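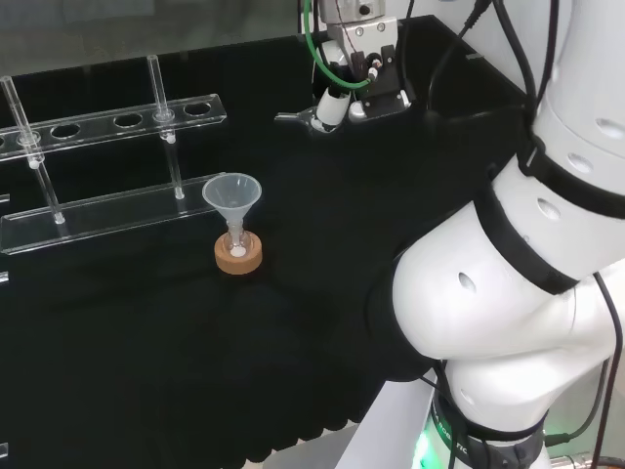
Reagenzglasgestell aus Acryl mit zwei Röhrchen, daneben ein Trichter und ein Korkring auf schwarzer Unterlage.

Glas, Kork und ein Gestell, das nicht wackelt
Was auf einem kleinen Labortisch stehen sollte und was besser im Schrank bleibt

Wagner Fontes hat 1.044 Reagenzgläser im Bestand. Er weiß das so genau, weil im Mai Inventur war und er jede Schublade selbst ausgeräumt hat. Seit elf Semestern betreut er die Geräteausgabe am Lehrlabor Brito, einem Bau mit niedrigen Decken und sehr langen Fluren. Auf der Inventarliste stehen 3.531 Posten. Gebraucht werden an einem normalen Praktikumstag vielleicht zwanzig verschiedene.

»Die Leute holen sich zu viel auf den Tisch«, sagt Fontes. »Dann greifen sie über drei Kolben hinweg nach einem Spatel, und der vierte fällt um.«

Seine Grundausstattung ist knapp: ein Gestell, wenige Gläser, ein Trichter, ein Kolben, ein Ring. Alles andere kommt dazu, wenn es gebraucht wird, und geht danach zurück.

Das Gestell
Früher standen in Brito Gestelle aus Buchenholz. Einige gibt es noch, sie haben Flecken und riechen nach altem Schrank. Heute überwiegt Acryl. Man sieht den Füllstand auch von der Seite, und die Platten lassen sich mit lauwarmem Wasser und einem weichen Tuch reinigen. Lösungsmittel verträgt das Material schlecht. Wer mit Aceton darüberwischt, bekommt matte Stellen und nach einiger Zeit Risse.

Gläser sollen senkrecht im Gestell stehen und unten aufliegen. Hängt ein Glas nur am Rand in der oberen Leiste, passt der Durchmesser nicht. Etwas Spiel ist normal, auch wenn die Gläser dann leicht schief stehen. Splitter von einem gebrochenen Gestell kommen gleich vom Tisch. Geklebt wird in Brito nicht mehr. Die letzte geklebte Leiste hielt 5 Wochen.

Der Trichter
Für wässrige Lösungen reicht Kunststoff. Er ist leicht und übersteht den Sturz auf den Boden. In einem kleinen Kolben sitzt er trotzdem oft zu hoch, und wer zu schnell gießt, hat eine Luftblase im Hals und die Lösung auf der Hand. Fontes hebt den Trichter beim Gießen ein wenig an, dann kann die Luft entweichen.

Edivaldo Bittencourt, der nebenan die Anfänger unterrichtet, sieht das Problem eher beim Kolben. »Ein kleiner Kolben mit Trichter ist oben schwerer als unten. Das kippt, wenn man nur mit dem Ärmel drankommt.«

Der Korkring
Rundkolben stehen ohne Ring gar nicht, und auch andere kleine Gefäße werden mit ihm ruhiger. Kork ist griffig und schont das Glas. Nachteile hat er auch: Er saugt sich voll, und verschüttete Farbstofflösung bekommt man nie wieder heraus. Zur Ausgabe gehören 41 Ringe in vier Größen. Der Ring sollte so weit sein, dass der Kolben einsinkt, ohne den Tisch zu berühren.

Die Unterlage
Über die Farbe wird in Brito gestritten. Bittencourt arbeitet auf Weiß, weil er dort Farbumschläge besser erkennt. Fontes zieht ein schwarzes Tuch vor, wenn es um Trübungen und feine Niederschläge geht. Ein Tuch dämpft außerdem, wenn ein Glas umfällt. Es muss aber glatt liegen. Unter einer Falte kippelt auch das beste Gestell, und bei offener Flamme kommt das Tuch weg.

Abends wird gespült, erst mit Leitungswasser, dann mit destilliertem. Die Gläser trocknen kopfüber, die Trichter liegen auf der Seite. Korkringe kommen offen ins Regal, damit Luft drankommt. Die Ausgabe schließt um halb sechs, und was bis dahin nicht zurück ist, trägt Fontes mit Bleistift in eine Liste ein.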